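Progress report to the Abernathy fund, October: unused medicine take-back, Clomeddale and Plosden

The collection points took in 1,271 items this quarter. I would not read much into that figure.
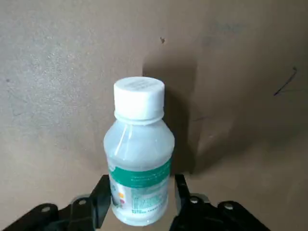
Most of it came from Clomeddale, where 91 households signed up. Plosden has 2 drop-off sites and very little to show for them.
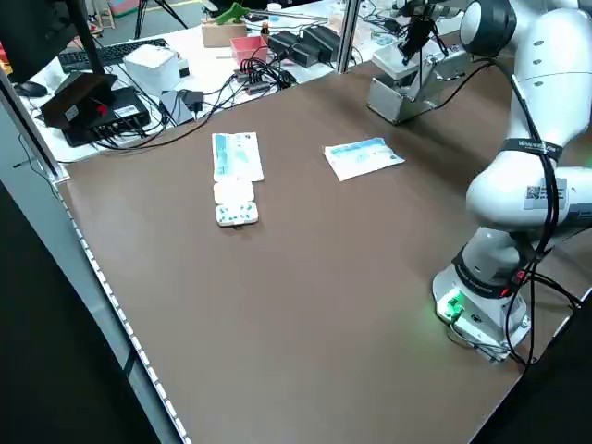 Usent claims its reminder texts raised returns. We saw no change in the weeks they went out - and the invoice arrived on time.

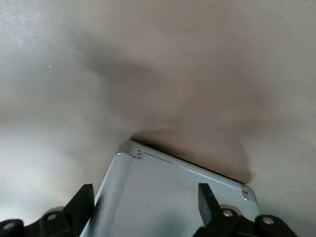

We ask to hold back the second payment to Usent until it shares its data.
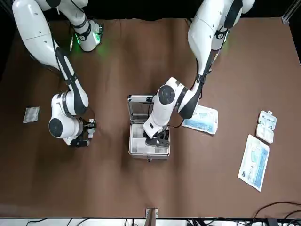
Five pharmacies have asked to join. I would take one.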